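Reading time: 2 minutes

Ticket 607 – Grasstead kitchen display, bread basket keeps tipping
Opened: 07/03/2025
Status: solved, leaving open until April

Problem
The woven basket on the white table tips when anything tall goes in at one end. Things lean on the rim and over it goes. Lovely basket, dark brown with a twisted braid round the top, so I really don't want to swap it!

Tried so far

1. Turned the basket round. Same result, so it isn't one bad side.

2. Put a folded tea towel in the bottom. Better! It stopped sliding, but it still rocked when the first item went in near the edge.

3. Borrowed the Menon basket from the Ulerlow display. Straight sides, steady as a rock, far too small. Sent it back.

4. Checked the base on a flat tray. One corner sits a touch high. I soaked the base, pressed it under two cookery books overnight and let it dry slowly – this made a huge difference and I'm very pleased with it.

5. Changed the loading order. Flat things go in the middle first, then anything long and stripy like the orange and white piece goes in at a slant, lower end just inside the rim. 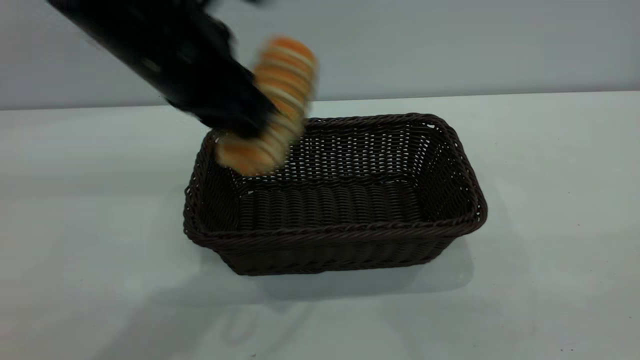
After that I kept going until the basket was full, then took it all out and did it again with the towel removed. Steady both times. The flared sides help once there's weight in the middle – I'd been fighting them before.

Still to do
Isalwood have asked for the same set-up, and their table is a bit narrower. I'll copy steps 4 and 5 over to their ticket. If theirs rocks as well, please try the pressing first, it's so easy and costs nothing.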